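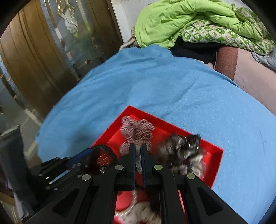 Call for participants - shift workers' sleep diary, Collham and surrounds

Do you work nights, or rotating shifts, or starts before 5 am? We want to hear how you sleep. Or don't.

We're looking for 277 people in the Collham and Viltimgate area to keep a sleep diary over three weeks in May. Paper or phone, your choice. Takes five minutes when you get up and five before you go to bed, whenever that happens to be. Your "morning" can be 4 in the afternoon, that's fine, the form doesn't care.

Who we need

Adults, 18 and up, no upper limit. Working at least two night or early shifts a week. Nurses, bakers, cleaners, truckies, security, people at the distribution centre, anyone on the overnight servo counter. Casuals welcome. If your roster changes every week we especialy want you, those are the diaries we never get enough of.

Living within the Collham or Viltimgate postcodes, or working there. One or the other will do.

Who we can't take this time round

People with a baby under six months at home (sorry, next round we hope). Anyone part way through treatment for sleep apnoea. Anyone flying overseas during the three weeks. If you're not sure, ask, don't rule yourself out.

What you'd be doing

Week 1: diary only. Bed time, up time, naps, caffeine, how you feel out of ten.

Week 2: diary plus a short form on your bedroom. Light, noise, curtains, what's on the bed, who else is in it (kids and dogs count). There's a colour chart for how dark the room gets in daytime. Tick the closest square and move on, don't agonise.

Week 3: diary plus one phone call, half an hour, at a time that suits your roster. Daryna does the calls and she will ring at 2 am if that's your lunch break. She's offered.

No blood, no wires, no wristband to wear. You can skip any question. Missing a day is OK, just leave it blank, please don't fill it in from memory on the Sunday.

What you get

A $60 grocery voucher once the three weeks are done, $20 if you stop partway. Your own diary back as a one page summary if you want it. Parking covered if you come to the info session.

What happens with it

The results go into a plain-language booklet on sleeping in the daytime, to be printed in a run of 2,000 and left at workplaces, clinics and libraries round the district. Last booklet was also 2,000 and they were gone by winter. Names are taken off the diaries before anyone reads them. Your boss is not told whether you took part, and we don't ask you which employer, only what sort of work.

Info session

Thursday, 3 pm and again at 9.30 pm for those who'll just be getting going. Upstairs meeting room, Eltska House, Collham. Lift is at the back, off the car park. Tea, biscuits, no slides. You don't have to come to a session to take part, we can post you the pack.

How to sign up

Ring or text the study line and leave your first name, your suburb, what shifts you do and the best time to call back. Or pick up a form at the Eltska House front desk, or from the counter at the Viltimgate library. Forms in Ukrainian and Arabic also availble, other languages on request with a few days notice.

Questions about the study: Daryna Boiko, study coordinator.
Questions about privacy, or a complaint: Vsevolod Nechyporuk, same number, ask for him by name.

Places filled in the order forms come in. We'll keep a waiting list once full.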